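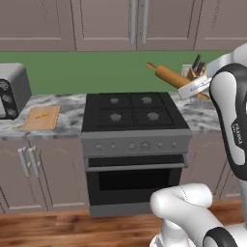 8 min read

November
by Rhonda Lemieux

Got back to the motel at ten past nine with paint on both elbows and one ear, and I'm writing this on the bed with my shoes still on, so forgive the state of it.

I should back up. Months ago my sister signed me up for a two-day landscape workshop in Trekley, as a birthday present, and I said thank you and then put it completely out of my mind, the way you do with a dentist appointment. And then it was suddenly this week and I was driving three hours with a box of brushes sliding around in the back seat. I haven't painted in front of other people since high school. I paint at home, badly and happily, with the radio on, and the only critic is the dog.

The workshop is upstairs in the old Nisbet building, which used to be a department store and still has the big letters over the door. You go in past a shop that sells yarn and up a staircase that's much too grand for what's at the top of it (a long room with folding tables and a sink). But oh, the windows! They go right along the north side, tall ones, and the light comes in flat and gray and even, and I stood there like a tourist until a woman behind me said excuse me, hon, I need to get to the sink.

The museum part is downstairs and I'll get to that.

Our teacher is Iñaki Manzano. I'd pictured somebody older, I don't know why. He's maybe forty, talks very fast, and wears a sweater he has clearly wiped his hands on for years. He started by having us all paint a gray rectangle. That was it! A gray rectangle, mixed from blue and orange, no black allowed. Then another one, warmer. Then a cooler one. I was on my fourth rectangle and beginning to feel a bit cheated when he came by, squinted at it and said, "That one's green." And it was! I'd been looking right at it and calling it gray, and it was as green as a pond.

So that was the morning. Rectangles. My table had a retired bus driver named Walt, who did his with a ruler, and two cousins from out of state who kept passing a bag of licorice back and forth and never once offered it to anyone. I want that on the record.

Lunch was a sandwich on the staircase. There's a café across the street, but the line was out the door and I wanted to get down to the museum before the afternoon session. I had forty minutes.

The museum is the reason my sister picked this place. It's two rooms, that's all, and it's given over to the painters who came through Trekley back when the Gemusura colony was going. I'd never heard of Gemusura before she sent me the brochure. It was a group of landscape people who rented a farmhouse by the river in the summers, painted outdoors all day and fought all night, from what I can gather from the wall labels. They did that for years and then it just sort of fizzled out. One went into advertising. One married the dairyman's daughter and stopped painting altogether, and there's a little brown picture of hers in the second room that's better than anything he did, if you ask me. It's a barn door with a strip of snow in front. I stood there so long the guard came over and asked if I was all right.

There are 158 pictures in the collection, but they can only hang a fraction of them at a time, so the rest are in drawers. You can ask to see a drawer! I didn't know that was allowed anywhere. You fill in a slip at the desk, and the young man puts on gloves and slides one out for you, and you both stand there and look at it. I picked drawer three because it was at eye level. It was all studies of the same bend in the river, the same bend over and over, pink and yellow and almost black, and on the back of one somebody had penciled "too much soup." I laughed out loud. The young man said people always laugh at that one, and he had no idea what it meant either.

I was late going back upstairs.

The afternoon was the real painting. Iñaki did a demonstration first, and I'll try to write it down properly because I know I'll forget. He tones the whole board with a thin reddish brown and wipes most of it back off with a rag. Then he puts in the darkest dark and the lightest light, just a dab of each, before anything else. Then he half closes his eyes and puts in the big shapes with a brush that looked to me like something you'd use on a fence. No details at all for the first hour. "If you can see a twig, you're too close," he said. He must have said it eleven times.

And he doesn't blend! I blend everything. I blend until it looks like the inside of a vacuum bag. He puts a stroke down and leaves it alone, and I could hear people around me practically itching.

Then it was our turn. He'd propped up some old photographs of the river to work from, and I took one with a row of poplars. I'd love to report a triumph. The sky was good. I will say that about the sky. It's a warm gray (a truly gray gray, I checked it against my rectangles) going up into a sort of dusty violet, and I put it on in big slabs and left it alone, and when I stepped back I got a little flutter. Then I did the trees and they looked like asparagus.

Iñaki came around and looked at it for a good long while. He covered the bottom half of the board with a sheet of paper so there was only the sky showing. "Keep this," he said. Then he moved the paper to cover the sky. "And this one, tomorrow you scrape."

So tomorrow I scrape.

I wasn't even upset! I thought I would be. I've been known to cry in the car over a casserole. But there was something very restful about being told so plainly, and Walt leaned over and said his trees looked like hairbrushes, and they did, they really did, and then we both got the giggles and one of the cousins told us to hush.

A bunch of us went for supper afterward at the place by the bridge. I had the fish. Walt told us about driving the same route for most of his life and how he'd started noticing the colors of it only in the last year, when he knew he was leaving. He said there was one wall, the side of a tire shop, that went lilac at a certain time in the morning, and he used to slow down for it. He bought his first paints the week he retired. I keep thinking about that wall.

The woman from the sink turned out to be named Dolores, and she's done this workshop 2 years running. She uses Skirno paints and swears by them, and she let me squeeze a bit of her cobalt onto a napkin so I could see it. It was a gorgeous blue. It was also $3 more a tube than what I buy, and I've already talked myself into it, so that's that.

Things to remember for tomorrow: bring rags, more than I think. Bring the big brush. Eat breakfast. Ask Iñaki what he does about poplars. Fill in a slip for another drawer, and get down there early this time. I'd like to see whether the dairyman's daughter has anything else tucked away. Her label only gave the one date, and I asked at the desk, and the young man said he'd look in the card file for me. Her name was written so small on the front of the barn picture that I missed it the first time, down in the snow, in the same white.

Oh, and I called my sister from the parking lot to say thank you properly. She asked if I'd made anything she could hang up and I told her she could have the top half.

The heater in this room has two settings, off and airplane. I've picked airplane. The painting is leaning on the dresser where I can see it, and from over here, with my glasses off, the asparagus isn't so bad.

I'm going to scrape it anyway. Good night.

Comments

Marnie_K
I did this same workshop and had the gray rectangles too! Mine was purple, apparently. I still have it stuck up over my desk.

Old Bristle
Try doing your poplars from the sky in. Paint the tree too fat and then cut back into it with the sky color. Took me years to work that out and I wish someone had told me sooner.

Rhonda Lemieux
Old Bristle, I'm writing that on my hand. Thank you!

pfennimore
My grandmother used to clean for the Gemusura crowd in the summers. She said they never once paid for their eggs. Would love to know what you find out about the barn door lady.

TwoCatsTess
"I've been known to cry in the car over a casserole" is me. Please post the sky!

Contact Rhonda | © Rhonda Lemieux, all words and paintings | Back to top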